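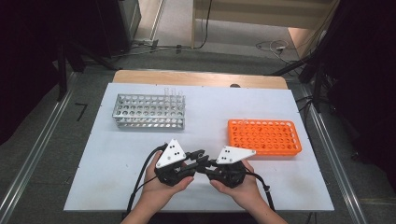
**Walk-through, shared lab and prep rooms, Dodutside building, second floor**
29th September
Inspected by: Čestmír Charvát
Copy to: Radomír Štěpánek, who asked for "fewer adjectives this time"

Key: OK / FIX / AGAIN (meaning it was FIX last time and we have all grown older)

### Exits and corridors

- [x] Exit signs lit: **OK**
- [ ] Corridor clear to full width: **AGAIN.** The filing cabinet has moved three feet since February. It is now blocking a different door.
- [x] Stairwell door closes by itself: **OK.** Closes with real feeling. Mind your fingers.
- [ ] Evacuation map posted: **FIX.** The map is posted and very clear. It shows the first floor.

### Fire

- [x] Extinguishers hung, pins in, gauges in the green: **OK**
- [ ] Extinguisher tags signed: **FIX.** The one by the sink is initialed in pencil by someone whose initials match no employee. Vlček will re-tag when they come for the alarm test.
- [ ] Nothing stored within 16 inches of a sprinkler head: **AGAIN.** Holiday decorations, top shelf, storage room. The reindeer is touching it.

### Eyewash and shower

- [x] Eyewash runs clear from both nozzles: **OK**
- [ ] Weekly flush log filled in: **FIX.** The log has 7 entries in the same pen, the same handwriting and, I would guess, the same minute. Please flush the thing and then write it down, in that order.
- [ ] Shower pull reachable: **FIX.** Reachable by me. I am tall. Lower it.

### Glassware and benches

- [x] Chipped glass pulled from use: **OK**
- [ ] Broken-glass box under three-quarters full: **FIX.** Someone has extended the box upward with tape. I admire the work. Replace it.
- [x] Tubes kept upright in racks: **OK**
- [ ] No food or drink: **AGAIN.** The mug says "Not Coffee." It was coffee.

### Electrical

- [ ] No power strips plugged into power strips: **FIX.** Found 3 in a row behind the Votetti fridge. The last one powers a desk fan pointed at the first one.
- [x] Cords free of cuts and tape: **OK**
- [x] Panel door opens fully: **OK,** once I moved the chair. Leave the chair moved.

### Chemical storage

- [x] Acids and bases apart: **OK**
- [ ] Every bottle labeled: **FIX.** "Ask Radomír" is not a label. I asked Radomír. He said to throw it out, so please arrange proper pickup through Clurolora and don't use the sink.
- [x] Spill kit sealed and stocked: **OK**

### Follow-up

Anything marked FIX gets 20 working days. Anything marked AGAIN gets done this week, starting with the reindeer. Sign below when your room is finished and leave the sheet in my tray, the gray one, under the plant.

Signed: Č. Charvát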